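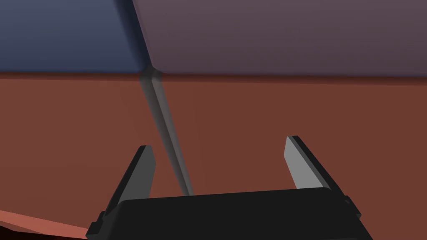
Fig. 1. Two-finger gripper, computer rendering.

Reporting Violence and Public Safety
Unit 4: Verification and attribution in the first hours
Course handout, Tastdale School of Journalism
Module leader: Sandamali Kanagaratnam

4.1 Purpose of the unit
Students will learn to prepare a first report on a violent incident when the facts are incomplete and the people involved may still be at risk. The unit assumes that Unit 3 (court reporting and contempt) has been completed. Students who joined the module in January should read the Unit 3 notes before attending the seminar.

4.2 Attribution
Every statement about a death, an injury or an arrest must carry a source. The source should be named where it is safe to do so. Where a name is withheld, the report must state how the source is in a position to know. "Officials said" does not meet this standard unless the office concerned is identified elsewhere in the copy.

The victim's occupation should not be offered as a motive. A report may record that the person had received threats, and from whom, if this can be attributed. It may not join the threats to the death unless an investigating authority or a court has done so.

4.3 Case study: the Serkanham shooting
The case file contains the first report, two later versions and the published correction. The first version ran to 131 words and gave the number of dead as three. The second, filed at 6 p.m., reduced this to two without telling readers that the figure had changed. In the seminar, students will be asked to identify the source of the error and to draft the note that should have accompanied the second version. 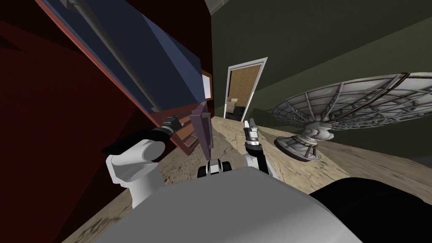
Fig. 2. Two-armed robot in a green-walled room, computer rendering.

4.4 Families and local correspondents
Next of kin must not learn of a death from a news alert. Names are held until the family has been informed. Local correspondents decide for themselves whether a byline appears, and the desk may not overrule a request for its removal.

4.5 Assessment
Write a first report of no more than 600 words from the source pack, with a separate sourcing note of up to 1000 words. Unattributed claims will lose marks in both parts. Late work is governed by the general regulations.

4.6 Reading
Gyamfi, Reporting Under Threat, chapters 2 and 5. Library copies are held at shelf mark 2696.
Skiduvon Press Safety Notes, section on contact with families.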